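# Why do bowls have rings in them?

I eat cereal out of a plastic bowl most mornings, and it took me ages to wonder how somebody made it. So I looked it up!

Plastic starts out as tiny beads, a bit like hard rice. A big machine melts the beads until they are gooey, then squeezes the goo into a mold. A mold is just two metal halves with a bowl-shaped gap between them -- like a waffle iron for bowls. The goo cools, the mold opens, and out pops your bowl. One mold can make 1000 bowls and still be ready for more.

Now tilt a bowl under a lamp. You might spot thin circles on the inside, one inside the other. Those are lines from the mold. The thick edge at the top is the rim, and it helps the bowl stay round when you grab it.

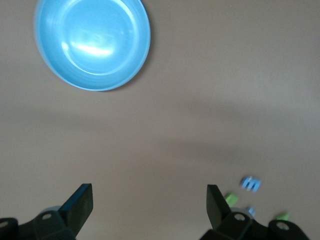 A reader in Lonstead wrote to ask if the color gets painted on afterward. Nope! Color usually goes in with the beads, so it runs all the way through. Scratch an old blue bowl and you'll find more blue.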